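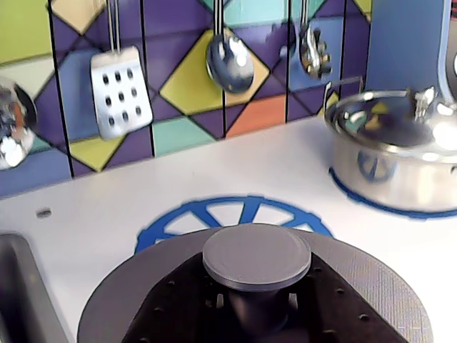 Home Cooks Wanted for the Karimo Family Recipe Project

Do you have a soup your grandmother made by feel, or a pot of beans that has never once been written down? We would love to hear from you! Karimo is putting together a community cookbook of everyday family dishes, and we are looking for up to 18 home cooks to share their recipes and help us test everybody else's (that second part is more fun than it sounds, and you will eat very well).

You don't need any training, and please don't worry if your kitchen is small or your knives are a bit dull. What matters to us is that you cook at home most weeks and that you don't mind writing things down as you go, including the parts that went wrong. We are especially short on breakfasts, meatless suppers and anything made with cabbage.

What we ask of you

Taking part means giving us three recipes of your own and testing 8 from other cooks over the winter. For each one you test, you fill out a two-page form with your times, your swaps and whatever your family had to say about it at the table. There are also two evening get-togethers at the Clonar Street Library, where we taste, compare notes and argue in a friendly way over how much salt is too much.

What you get

Every cook receives $432 toward groceries, paid in two parts, plus two copies of the finished book and your name in it, spelled the way you like it. If you keep your receipts in an envelope, we will be grateful, but we won't ask to see them.

Who can apply

Anyone 18 or older living in the Torkon area. Couples, sisters, roommates and so on are welcome to apply together as one cook and share the grocery money.

How to apply

Pick up a form at the library front desk, or write us a letter telling us what you cook and who you cook it for. A page is plenty, though we do enjoy the long ones. Please have it to us by 2018-12-11. If you wrote to us in October, we still have your letter and you don't need to send another.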